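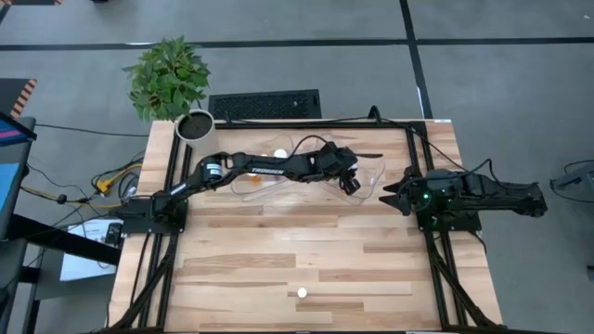 Butcher-block work surface with staggered boards in light and darker tan.

Batetti Butcher-Block Care Oil

Batetti Care Oil is a penetrating finish for solid wood work surfaces, cutting boards and kitchen islands. It soaks into the grain and leaves a low sheen that can be renewed in place, without sanding the whole surface. The oil is supplied ready to use and should not be thinned.

Sizes

The product is sold in 11-ounce bottles for household use and in a larger can for workshops and schools. Both are available from Plorkus dealers. The can ships with a pour spout - replacement spouts may be ordered separately.

Application

Clean the surface with mild soap and a damp cloth, then let it dry overnight. Lightly sand any raised grain with a fine paper and wipe away the dust. Apply a thin, even coat along the grain with a lint-free cloth. Leave for 30 minutes and remove whatever has not been absorbed. New wood needs a second coat on the following day. End grain takes up more oil and may need a third.

Allow 6 hours before light use. Do not place hot pans directly on the finished wood at any time.

Maintenance

Surfaces in daily use should be oiled every 60 days. A surface that looks dull or no longer beads water is due for a fresh coat. Water rings can usually be rubbed out with a Szűcs fine pad and a little oil.

Storage and safety

Keep the container closed and away from heat. Oily cloths can ignite on their own - lay them flat outdoors to dry before disposal. Keep out of reach of children.

Ordering

Trade accounts are handled by Asmaa Lahlou. Questions on use with stained or previously varnished wood should be sent to Hawi Tsegaye, Technical Service. Orders placed in December ship in January.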